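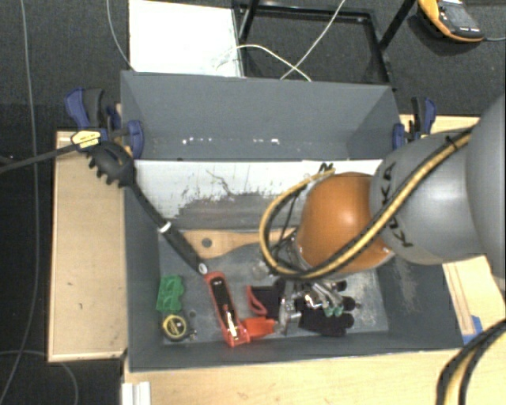

Scrapes, scuffs and worn white paint.

Wear and tear, and when to leave it alone

I spent most of April with a paintbrush in my hand, and I have come out of it a changed woman. I was going to fix every chip and scratch in the downstairs of this house. I had a list (26 items, numbered, on the fridge) and I had two cans of Jirkeler eggshell white, and I was going to be done before the lilacs opened. I got as far as item nine and then I stopped, and I want to talk about why, as a few of you have written in lately asking what to do about beat-up woodwork.

The house went up in 1898 and it has been painted, by my best guess, every time somebody got married in it. Item one was the windowsill over the kitchen sink. I sanded the bad spot, feathered out the edges the way you're supposed to, put on two thin coats and went to bed pleased with myself. In the morning there was a perfect little square of bright new white in the middle of a sill that I had always thought was white and which is, in fact, the color of weak tea with milk. So then I painted the entire sill. Then the window trim looked dingy next to the sill! You can see where this goes. By the end of the week I had done the whole window and was giving the wall dirty looks.

I called Heikki Ahonen, who hung the storm windows for us and has forgotten more about old paint than I'll ever know. He asked me one question, which was whether water could get in. I said in where? He said in anywhere. If the paint is broken down to bare wood and the spot gets wet, fix it. If it's lifting or flaking, fix it (and in a house this old, test for lead before you sand a single inch – I had done that, thank goodness, but he made me say so twice). Everything else is looks, and looks can wait until you're sure you mind.

So I went back to the list and crossed off anything that was only looks. That took out the scrape along the hallway wall where the piano came in, the dents in the pantry door, the gray rub marks on the baseboard where the vacuum always turns the corner, and the bottom stair. I have a soft spot for the bottom stair. The paint's gone from the middle in the shape of everybody's left foot, and we are apparently a family of left-foot starters.

What stayed on the list was shorter and a lot less fun. The back door threshold, two sills on the weather side, and the bathroom trim by the tub, which was soft when I pushed my thumb into it. That last one turned into a carpentry job and I'm not ready to discuss it.

A few things I picked up along the way, in no order at all:

Try cleaning first. Half of what I took for worn paint was dirt, or rubber, or somebody's crayon. A damp cloth and a little dish soap took care of the shoe marks on the risers, and the ones that didn't budge came off with a white eraser out of the junk drawer.

Put your test patch somewhere dumb, like inside a closet, and look at it in daylight and again with the lamp on. Let it dry overnight before you decide anything. I now own a third can of white, from Plerneo this time, and it's closer, but it still goes a bit blue after supper.

If you're going to patch, stop at a corner or a seam. An edge in the middle of a flat board will catch your eye forever. One that ends where two boards meet just looks like two boards.

And write the color and the date on a piece of tape and stick it under the lid. On the lid doesn't count, lids wander.

Oratile Fourie sent me a note after I grumbled about all this in the last issue. She'd been quoted $899 to have her grandmother's dresser stripped and refinished, and she wanted to know if I'd do it. I wouldn't, myself! The drawers run fine, she says, and the only real damage is a ring on top and a lot of little nicks around the knobs. I told her to wax the top, tighten the knobs and put a plant on the ring. She wrote back that the ring was from a plant. So maybe a saucer under this one.

I know some of you are firmly in the other camp and can't relax in a room with a chip in it, and I'm not going to argue, my sister is the same and her house is lovely. If you've got a good trick for matching old white, please send it along and I'll print the best ones next time. I still have the second sill to do and I'm waiting on three dry days in a row.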